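Orik Foam Board, Marine Blue - sheets and cut pieces

Closed cell board for lining drawers, packing tools, model bases, craft and display work 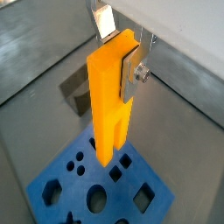

Back in stock as of December 11, 2020. All three thicknesses. If you were on the waiting list you should have had an email, check your junk folder first and then ring us.

Orik is our own board. Same stuff we have sold over the counter for years, now with a proper name and a proper page. Firm, light, cuts with a craft knife. Doesn't crumble at the edges like the cheap white packing sheet. Colour goes right the way through so a cut edge looks the same as the face.

Marine is the blue. Also comes in grey and black, see seperate pages.

WHAT PEOPLE USE IT FOR

Tool drawers mostly. Cut the outline of each spanner, drop it in, done. You can see at a glance if something's missing at the end of the day. Blue shows up well under dark tools, which is why the garages go for it over the black.

Also: camera cases, trade show stands, school projects, kneeling pads (use the thick one), stopping things rattling in the van. One customer lined a whole boat locker with it. Fine for that. Not a buoyancy foam though, please don't use it as one.

SIZES AND THICKNESS

Thin - 7 mm. Drawer liners, shelf liners, backing. Bends round a gentle curve.

Medium - 17 mm. The one most people want. Deep enough to hold small hand tools, sockets, drill bits.

Thick - 43 mm. Cases and heavy kit. Needs a long blade.

All sold as full sheets or cut to size. Cut pieces are charged by the sheet they come out of, and we send you the offcuts if you ask. Tell us at the time of order, they go in the bin otherwise.

Cutting tolerance is a couple of mill either way. If you need it dead on, order slightly over and trim it yourself. We cut on a bench with a straight edge, no fancy shapes. Circles no. L shapes yes if you send a drawing.

WHICH KNIFE

Long snap-off blade, new. Most of the ragged edges we get sent photos of are old blades. Go through in two or three light passes, don't lean on it. Metal rule, not plastic. For the thick board the Erkska long knife (in our Blades section) is the one we use in the shop. A bread knife will do at a push but you get a wavy edge.

For finger holes, use a bit of sharpened pipe and twist. Or a hole saw running backwards, slow.

Don't use a hot wire. It melts rather than cuts and it stinks. Not good for you either.

STICKING IT DOWN

In a drawer you don't need to, it stays put if the fit is snug. If you do want it fixed:

Double sided tape is fine for the thin.
Baidoo contact glue for medium and thick. Thin coat on both faces, wait until it's tacky, press. You get one go at lining it up so dry fit first.
Water based spray is OK on card and paper.

No solvent sprays. They eat the surface. Try any glue you already own on an offcut and leave it overnight before you commit.

TWO COLOUR DRAWERS

Common question. Put a thin sheet of one colour at the bottom and the medium in another colour on top, cut your shapes through the top layer only. Missing tool shows up as a bright patch. Blue on top of grey looks smart. Blue under black is easiest to spot. Order the same sheet size in both and cut them together at the outside edge so they match.

CLEANING

Warm water, washing up liquid, soft cloth. Oil wipes off if you get to it the same day, older oil leaves a shadow. Don't scrub with anything rough. No white spirit, no brake cleaner.

Leave it flat to dry. It will fade a bit in a sunny window, all the colours do, the blue less than the black for some reason.

GOOD TO KNOW

Heavy things left standing on a small foot will leave a dent. Small dents come back after a day or so, deep ones don't.
Not for use near heaters, exhausts or soldering irons.
Not food safe. We do get asked.
Shade can vary a touch between batches. If you need it to match, order it all in one go and say so in the notes.
One side is a shade smoother than the other. Doesn't matter which way up.

DELIVERY

Full sheets go flat by carrier and somebody has to be in to sign. Cut pieces go by normal post if they fit. We don't roll the medium or thick, so please don't ask, it creases and then you'll be cross with us.

Check the corners before you sign. If they're bashed write "damaged" on the slip and send us a photo the same day. We will replace it, no fuss.

Collection from the counter is free. Bring a van or a big estate for full sheets, they will not go in a hatchback. We have tried.

RETURNS

Full sheets, unused and still wrapped, yes. Cut pieces no, unless we cut them wrong.

TRADE

Account customers get the trade price on five sheets or more, mixed colours and thickness allowed. Prices held since September. Ask for Ayana Weldu on extension 224, she does all the foam orders and knows what is on the shelf better than the website does.

Samples: small square of each thickness, free, one set per address. Put "Orik samples" in the message box and your postal adress, people keep forgetting the address.

Goes with: Erkska long knife, Baidoo contact glue, steel rules, double sided tape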